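Reading time: 7 min

Week 3 handout: Color and the shopper's eye

Okay, first a confession. When I started teaching this unit I thought color in retail design was mostly taste. You like blue, I like green, we argue for a while and somebody picks beige. Then I spent a long October hanging around the Bainbridge store (my feet still hurt) and changed my mind about nearly all of it.

So let's start with contrast. A strong color only looks strong next to something quiet. Put a red sign on an orange wall and people walk right past it. Put the same sign on white and they'll find it from the parking lot!

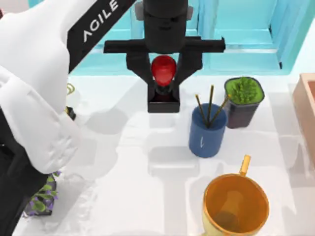

Grocers have known this forever, by the way. Think of the green paper between rows of tomatoes, or the dark bins under lemons. The fruit is the same fruit, but the background is doing half the selling. When you do your store visit, look at what's underneath and behind the goods before you look at the goods.

Next, see-through color. Tinted plastic is tricky because you never get just one shade. You get the flat faces, then the brighter edges, and then whatever is behind it mixing in. Grillar, the little housewares shop we talked about last week, ordered tinted displays from a tiny flat sample and were pretty surprised by the full-size ones. Always ask for a big sample with a cut edge.

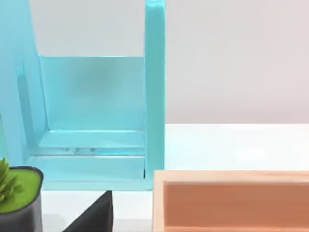 Translucent turquoise shelving. Compare the edges with the flat faces.

Now warm and cool. The old rule says warm colors come forward and cool ones sit back, and it mostly holds, but brightness can flip it. A pale, clean blue will jump ahead of a muddy brown every time. I'd like you to test this yourselves with the paper squares (the Kasent pack is fine, so is anything from the craft store).

And please, go easy on red. Red means sale, stop, hot, danger and Valentine's Day, sometimes all in one aisle. 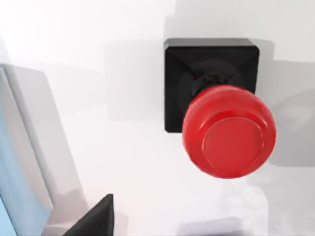
If everything on your floor plan is shouting, pick one thing that gets to shout and turn the rest down. I made this mistake on my first window at Conlow and I still have the sketch, which I'll bring in if you promise to be nice.

For next time: visit one store, draw one display, and write 216 words on its background color. Yes, 216, it fits on the card. Due 15 November 2019, on paper please.

Questions? Use the course mailbox | © Retail Design Basics | Back to top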